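4.2 Basin, sink and the choice of everyday names

The interviews in Wadholm and Altine were held in people's own homes, and the first part was always a free conversation about rooms and what is kept in them. We asked 90 people to take part. No word lists were used at this stage. The interviewer, in most cases Sipho Pretorius, avoided naming any object before the speaker had done so, and where this failed the passage was left out of the analysis.

The bathroom gave the clearest split between the two towns. In Wadholm, older speakers used "basin" for the bathroom and kept "sink" for the kitchen. Younger speakers used "sink" for both, although several went back to "basin" when talking about a grandparent's house. In Altine the division was weaker at every age. Plumbers and fitters in both towns said "basin" throughout, which agrees with the wording of the Chauke trade lists discussed in section 2.

Names for small things that are held or carried showed another pattern. A speaker might say "pencil" for anything with a straight body and a pointed end, then correct this to "crayon" or "marker" later in the same sentence. Shape seems to decide the first name offered, and use decides the correction (Figure 3).
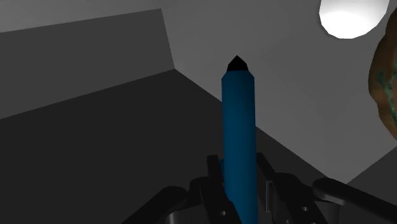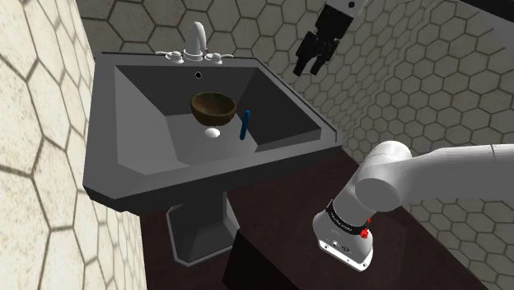 Figure 3. Computer-rendered objects. First: blue cylinder, pencil-like in shape, with a short black tip. Second: dark grey pedestal sink with a curved spout between two cross-shaped handles.

Corrections of this kind were rare for fixed objects. Speakers who began with "sink" almost never changed it, even when the interviewer had heard them say "basin" earlier. We take this to mean that the two words are close to equal for these speakers, whereas "pencil" and "marker" are not.

Parts of objects were named less often than whole objects. "Tap" was the usual word in both towns. "Spout" came up mainly in talk about teapots, and the overflow was mostly called "the hole" or "the little hole". Zdzisław Kołodziej found the same preference for general words in his recordings from Premum, where speakers named the parts of a cooker only when describing a fault.

The coded transcript holds 400 naming passages. Of these, 7 could not be assigned to a room and are left out of the tables in section 4.3.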